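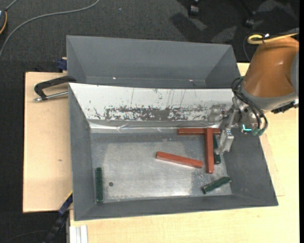
Open grey bin on a light wooden tabletop, with red and green bars inside.

Helanen Emergency Bed Pack

The Helanen Emergency Bed Pack is a single-person bedding set for night shelters, winter hostels and temporary accommodation. It is supplied by Trostosari to councils, charities and housing associations. Orders from members of the public are not accepted.

What is in the pack
Fold-out foam mattress with wipe-clean cover
Fitted sheet and pillowcase
Pillow
2 fleece blankets
Drawstring storage bag with name label

Specification
Product code: HB 202
Colour: navy cover, white linen
Packs per pallet: 42
Guarantee: 5 years on the mattress, linen excluded

Using and cleaning
Wipe the mattress cover with a mild detergent between guests and leave it to dry flat. Sheets, pillowcases and blankets can go in an ordinary washing machine. Do not tumble dry the mattress cover. Replacement covers and linen are sold separately, and spare name labels are sent free with any order.

Ordering
Prices are given by quotation and depend on quantity and delivery address. Shelters that open only for the winter should order before the end of October. Delivery is to a ground-floor entrance. If your building has no one on site during the day, put a contact number on the order form.

The Grernholm folding bed frame fits this mattress and is listed on its own page. The older Hamann frame is too narrow and should not be used with it.

Quotations: Elmarie Visser
Deliveries and returns: Ciarán Quinlan

Page updated 03/04/2024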